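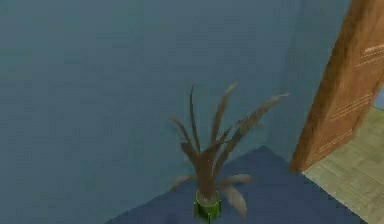
7. Leaf Strikes and Corner Stalls

A leaf strike is what the log reports when a simulated Stiltach drives its mast into something the planner had decided was wall. Most of the strikes you will see during set-up happen near furniture with thin parts, and houseplants are the worst of the furniture. The plant at the corner station in the Braltby house has a few long brown leaves that end in points, and the shorter one arching out to the left has a tip so faded that it nearly blends into the blue wall behind it. Ojo, the perception module, handles the green pot very well. It is proud of the pot. It will draw a neat keep-out circle around the pot and then send the robot through everything growing out of it.

This section covers how to recognize the fault, how to recover from it, and how to keep it from following you onto real hardware. It applies to all Stiltach releases with the revised depth filter, dated October 6, 2021, or later. If you are on an older release, you have a different fault, described in Section 9, and it is worse.

7.1 How the fault looks

There are two forms. You may get both in one run.

Leaf strike: The robot approaches the plant at normal speed, the contact flag goes up, and the run continues as if this were fine. The log shows code 879. The status light in the viewer stays green, for reasons we have asked the people who wrote the viewer to explain.

Corner stall: The robot stops in front of the corner and turns left, then right, then left. Each turn uncovers a leaf that the last turn had erased from the map. Left alone it will do this for 300 seconds, at which point the watchdog ends the run and reports "goal reached." The goal has not been reached.

CAUTION: Do not use the "goal reached" message as a pass mark for any run that passes the corner station. Check the final position.

7.2 Before you start

You will need the Braltby house loaded, one Stiltach with its standard mast, and the Zustis console open on the log tab. Turn off video compression in the viewer if your connection allows it. Compression leaves soft blocks on plain walls, and people have spent whole afternoons tuning Ojo to ignore blocks that Ojo never saw. It reads the raw render. You are the only one looking at the compressed one.

7.3 Recovering a stalled robot

1. Press Pause. Do not press Reset. Reset clears the map, and the map is the evidence.

2. On the console, open Layers and switch on Raw Depth and Occupancy together.

3. Compare the two at the plant. If the leaves appear in Raw Depth and are missing from Occupancy, you have this fault and may go on to step 4. If they are missing from both, the plant did not load its collision shape. Go to Section 4.

4. Save the map with File, Save Snapshot. The console will offer to name the file "untitled." Decline.

5. Switch drive mode to Manual and back the robot away from the corner in a straight line. Turning on the spot this close to the plant will sweep the mast through the leaves and write a fresh strike into the log on top of the one you are trying to study.

6. Once the robot is clear, press Clear Contact, then Resume.

Note: If Clear Contact is grayed out, the robot is still touching something. It may also be touching nothing and remembering something, in which case Manual, Auto, Manual will usually bring the button back. We know how that sounds.

7.4 Correcting the filter

The depth filter removes thin objects on the theory that they are noise. The theory was developed in a room without plants.

1. Open Ojo, Filters, Thin Objects.

2. Change Minimum Width from 60 to 30. The units are millimeters, whatever the tooltip says.

3. Set Persistence to High. This keeps a narrow object on the map after the camera has looked away from it, and it is the setting that stops the left-right-left dance.

4. Leave Edge Smoothing alone. Raising it makes the map prettier and eats the leaf tips first.

5. Press Apply, then Save. Apply without Save lasts until the next restart and has produced a number of support tickets titled "fault came back."

6. Rerun the corner approach from both sides: once with the door ahead and to the right of the plant, and once coming in along the long wall.

A good run ends with the robot outside a keep-out area that takes in the spread of the leaves, including the low ones that reach out sideways just over the pot. A circle the size of the pot means the change did not take.

CAUTION: Do not lower Minimum Width to zero. The robot will then treat every stray point as an obstacle and refuse to leave its starting position. This is technically the safest setting in the product.

7.5 False corners near the door

A few sites report the stall with the plant removed. Look at the paneled door. Closely spaced molding lines seen at a steep angle can be read as a set of narrow posts once Minimum Width has been lowered. Draw a Flat Surface region over the door face in the map editor and rerun. Keep the region off the floor. A region that reaches the floor hides whatever is standing there, up to and including a person.

7.6 Moving to hardware

WARNING: A leaf strike in simulation costs you a line in the log. The same filter setting on a real Stiltach will also drop chair rungs, cane tips, and power cords from the map. Do not load a filter profile onto hardware until it has passed step 6 of Section 7.4 in both directions with no 879 in the log.

On first power-up, keep one hand near the stop button and confirm that the profile name on the robot matches the one you saved. The factory profile is called Default, and so is the one Zustis creates when you forget to type a name. Check the Minimum Width value on the robot's own screen before you enable the drive motors. If it reads 60, stop and load the profile again.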